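Irkon Hand-Held Gripper, Two-Finger

Sold by Adimdale Automation
Price: $2930 per unit, excluding tax and freight
Availability: built to order

The Irkon is a hand-held gripper for recording handling tasks before you commit to an arm. An operator holds it, does the job at the bench, and the recordings go to your integrator or your own team. Most buyers order it during the planning stage, when the budget for a full cell hasn't been approved yet.

Finger pads are felt-faced and swap out with two screws. Felt suits fabric, coated wire and painted parts. For oily or wet goods, order the rubber pads instead.
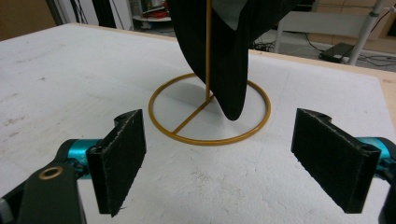

Budget for pads as a running cost. A replacement set is $30, and a site working with clothing or other soft goods should keep a few sets on the shelf. Frayed edges are normal wear. Change the pad when the backing shows through.

What's in the box
Gripper with finger mounts fitted
One set of felt pads
USB cable, 2 m
Hex key
Printed set-up guide

Not included
Camera
Recording computer
Bench fixtures or display stands

Options
Rubber pad set: $30
Hard case with foam insert: ask for current price
On-site set-up and operator training: $600 per visit, travel extra outside the metro area

Planning notes
Allow a clear bench and enough room for the operator to stand on either side of it. Keep cables off the floor where people walk. If you plan to move the same tasks to a Pedenia arm later, tell us when you order so we can supply matching finger mounts. Mounts for the Győri wrist are a different size and can't be changed over in the field.

Warranty covers the body, links and bushings. Pads and cables are consumables and aren't covered.

For a written quote, send us your delivery address and the number of units.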